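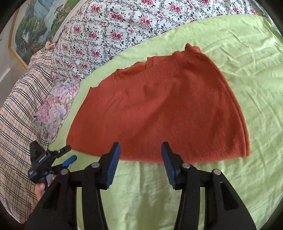

Section 6. Folding Knitwear on the Bed

Use this section for sweaters and knitted tops going into the Skalunell under-bed box. Shirts and trousers are covered in the section before it.

Prepare the surface

1. Clear the bed and pull the quilt back toward the far side. It can stay in a heap there.

2. Spread a plain flat sheet over the part of the bed you will work on. A light color makes stray fibers and pulled threads easier to spot.

3. Smooth the sheet outward from the middle with your palms. Small wrinkles do no harm. A thick ridge under the garment will throw the fold off.

Note: A sheet that has been line-dried outdoors should be shaken first. Grit catches in ribbing.

Lay out the garment

4. Check that the garment is fully dry, cuffs and hem included.

CAUTION: Do not store damp knitwear in the Skalunell box. The lid closes tightly and the fabric will smell by the next time you open it.

5. Put the garment down in a loose pile and find the ribbed band before you start to straighten anything. Ribbing holds its line better than plain knit, so work from there. 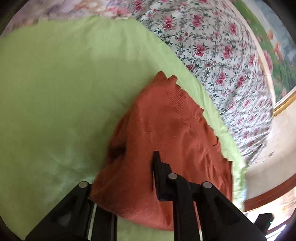
6. Open the pile from the ribbing outward, lifting each layer and setting it down again. Dragging the fabric across the sheet stretches it – loose knits especially.

7. Turn out any rolled edges and corners that have tucked themselves under. Press creases flat with the side of your hand.

Fold

8. Bring one side in to the center line, then the other. Keep the two edges level.

9. Fold up from the hem 2 times. Stop if the bundle starts to spring open, and hold it for a moment before going on.

10. Place the bundle in the box with the last fold facing down.

CAUTION: Do not stack more than 6 heavy sweaters in one box. The bottom ones will keep their fold marks.

Garments over 300 grams should be refolded along a different line in February if they have been in the box since fall.
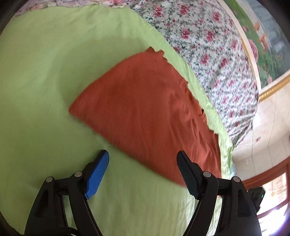
Can I fold a sweater directly on a quilt?

A thin quilt pulled tight will do. On a thick one the garment sinks in and the sides come out uneven, so put a sheet over a flatter part of the bed.

Storage labels

Write the contents on the card supplied and slide it into the front pocket of the box. Replacement cards are sold in packs under the Brisen name.

Text: Noémie Morin. Checked by Colleen Perron. Revised 12/07/2018.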